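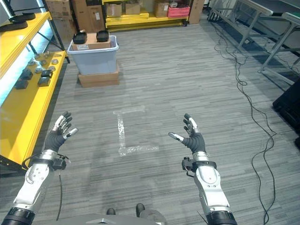 바닥 테이프와 노란 선반에 관한 공지

지난 호에서 작업실 정리 계획을 알린 뒤 편집부로 들어온 의견은 모두 17건입니다. 그중 대부분이 바닥에 붙은 흰 테이프 이야기였습니다. 환기나 조명, 예산 문제를 제치고 카펫 위의 ㄴ자 하나가 라츠카(Latska) 사내 여론을 이 정도로 움직일 줄은 몰랐습니다.

우선 경위부터 적습니다. 이 테이프는 브롤틴로(Broltinlow) 건물로 이사 오던 해 10월, 선반 앞쪽에 물건을 내려놓을 자리를 표시하려고 붙였습니다. 당시 메모에는 "임시"라고 적혀 있습니다. 우리 회사에서 임시라는 말이 어떤 뜻으로 쓰이는지는 입사 첫 주를 넘긴 분이라면 다 아실 겁니다. 그동안 자리 배치는 여러 번 바뀌었고 표시가 가리키던 물건은 다른 층으로 갔는데, 테이프만 남아 군데군데 벗겨지면서도 직각을 지키고 있습니다. 그 성실함만큼은 인사고과에 반영해 드리고 싶은 심정입니다.

시설 담당 나디라 크리슈난 님의 입장은 분명합니다. 떼자는 것입니다. 벗겨진 부분에 먼지가 들러붙고, 회색 줄무늬 카펫 타일에 접착제가 남으면 나중에 타일째 갈아야 한다고 합니다. 예비 타일은 창고에 있습니다만, 새 타일과 몇 해 밟힌 타일은 색이 다릅니다. 테이프를 없앤 자리에 테이프보다 더 눈에 띄는 네모가 생길 수 있다는 뜻입니다.

반대 의견도 있습니다. 라제슈와리 헤그데 님은 그 선 덕분에 상자가 선반 앞을 막지 않는다고 주장합니다. 원래 용도는 사라졌어도 사람들이 왠지 그 안쪽에는 물건을 두지 않는다는 관찰입니다. 편집부가 며칠 유심히 지켜본 바로는 대체로 맞는 말이었습니다. 딱 한 번 빈 택배 상자가 선을 넘었는데, 다음 날 보니 어느새 치워져 있었습니다. 사규보다 테이프가 잘 지켜지는 셈입니다.

절충안은 이렇습니다. 낡은 테이프는 떼고, 같은 자리에 새 테이프를 붙입니다. 회의를 한 시간 하고 얻은 결론이라기엔 조촐하지만, 색을 파란색으로 바꾸자는 안건까지 갔으면 점심을 못 먹을 뻔했습니다. 작업할 때는 칼로 긁지 말고 끝에서부터 낮은 각도로 천천히 당겨 주세요. 남은 접착제는 히시코(Hisico)에서 받은 제거제로 닦되, 카펫 구석에 먼저 시험해 보시기 바랍니다.

다음은 노란 선반입니다. 비품 번호 2458, 검은 금속 기둥에 선반 색이 워낙 밝아서 못 봤다는 변명이 통하지 않는 가구입니다. 그런데도 여기 올려 둔 물건의 주인은 늘 자기 물건을 못 봤다고 합니다.

비스듬한 아래쪽 선반부터 보겠습니다. 짙은 회색 직사각형 블록이 4개 있고, 그 너머에는 작고 둥근 회색 원반들이 흩어져 있습니다. 블록은 그나마 둘씩 짝을 지은 모양새라 누군가 정리하려던 뜻이 엿보입니다. 원반 쪽에서는 그런 뜻을 읽기 어렵습니다. 모아 두었다고 하면 모아 둔 것이고, 쏟아 놓았다고 해도 반박할 근거가 없습니다. 쓰시는 분은 뚜껑 있는 통에 담아 이름을 붙여 주세요. 통은 비품실에 70개나 있습니다. 지난번에 단위를 잘못 보고 주문한 그 통 맞습니다.

위쪽 선반에는 여러 겹으로 된 납작하고 검은 물건이 하나 놓여 있습니다. 편집부에서는 받침이라는 설과 포장재라는 설이 맞서고 있으며, 둘 다 확신은 없습니다. 주인이 나타나면 결론을 다음 호에 싣겠습니다. 나타나지 않으면 분실물 상자로 옮깁니다. 분실물 상자에는 작년에 들어간 우산과 짝 없는 장갑이 살고 있으니 외롭지는 않을 겁니다.

선반 뒤쪽 벽을 따라 들어오는 푸르스름한 흰빛은 그대로 두기로 했습니다. 눈이 부시다는 의견과 분위기가 좋다는 의견이 똑같이 한 건씩 들어왔습니다. 동점일 때는 손이 덜 가는 쪽을 택하는 것이 저희의 오랜 전통입니다.

정리 기준일은 06/03/2022입니다. 그날 퇴근 전까지 이름표가 없는 부품은 투후무리(Tuhumury) 보관실로 내려갑니다. 다시 찾으려면 신청서를 써야 하고, 신청서 양식은 두 쪽입니다. 이름표 한 장 쓰는 편이 훨씬 빠릅니다.

테이프 교체를 도와주실 분은 나디라 님에게, 테이프와 작별 인사를 나누고 싶은 분은 라제슈와리 님에게 연락해 주세요. 새 테이프의 폭에 관한 의견은 이번 호를 끝으로 받지 않습니다.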